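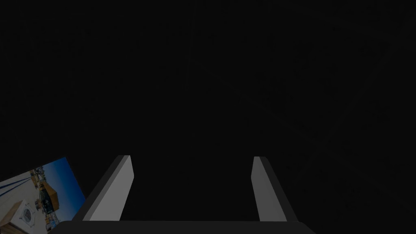
Page 3 of 179

Trana Community Help > Cheer and Dance > Competition Rules and Scoring

Deduction for a prep that bobbled but didn't fall?

Asked by Sosina Kahsay in May

I coach a middle school squad, mostly sixth and seventh graders, and this is our first season going to anything bigger than a school pep rally. At the last competition we got our score sheets back and there is a deduction listed in the building section with the word "bobble" next to it. The stunt was a prep on the left side. The flyer wobbled, one of the bases took a step to get under her, and they held it and came down on the right count. Nobody touched the mat who wasn't supposed to.

I thought a deduction only applied when a stunt came down early or somebody fell. The parents are asking me about it and I would like to give them a correct answer. I also want to know if I can protest it. We missed third place by less than the deduction.

The event was run by Moltameck, novice division, non-tumbling. I have read their rules packet twice and the scoring pages only talk about "building errors" without saying what one is.

Also, does a step by the base count the same as a wobble by the flyer, or are those two different things on the sheet?

3 answers

Ramiro Escobar
Marked as helpful by the person who asked

There are usually two places a shaky stunt can cost you, and it helps to keep them apart when you talk to the parents.

The first is the execution score. The panel judges give you a number for technique, and a wobble or a moving base brings that number down. You won't see it as a separate line. It's just a lower score than you would have had.

The second is the deduction sheet, which is kept by a different person. That one has set amounts for set mistakes. Falls are the big ones. Under that, a lot of event companies have a smaller amount for a stunt that almost comes down but is saved. Some call it a bobble, some call it a building bobble or a balance check. So yes, you can be charged for a stunt that stayed up.

On your last question, they normally look at the stunt as one thing. If the flyer wobbles and the base steps in the same moment, that is one mistake and one deduction. If you see two deductions for the same prep at the same time in the routine, that would be worth asking about.

As for a protest, read the section on score review. Most companies let the coach of record question a deduction within a short window after sheets are handed out, and only for things like a wrong count or a rule applied to the wrong division. They will not go back and argue over whether it looked bad enough. By now your window has almost certainly closed, but you can still write to them and ask for the definition they use. Ask for it in writing and put it in your binder for next year.

For practice, have your bases hold the prep for four full counts before anyone moves on. Ours were rushing the dip and that's where all the steps came from.

Leire Sepúlveda

My daughter's gym had this happen. They took it off for a prep and the coach was mad but nothing changed. I think it depends on who is judging that day. Did you have a back spot on that group? If not I would add one.

Hugo Sarmiento

Ramiro is right about the two sheets. I'd add that the definitions are sometimes in a separate document from the rules packet. Look for something called a deduction guide or a legality and deductions supplement. It may be on the coach login side of the site and not on the public page. If you registered through a school office the login might be in the athletic director's name, so check there before you email anybody.

Also check that novice gets deductions at all. In some novice divisions the judges write the comment down for feedback and the points aren't taken. Add up your sheet and see if the final number reflects it.

Comment from Sosina Kahsay: Yes, we had a back spot. I added it up and the points were taken. The login was under our athletic director's name and the supplement is there. A base stepping to save a stunt is listed under bobble. Thank you.

Was this page useful? Yes / No
Related: Can an eighth grader compete on a high school squad?
Related: Music length for non-tumbling routines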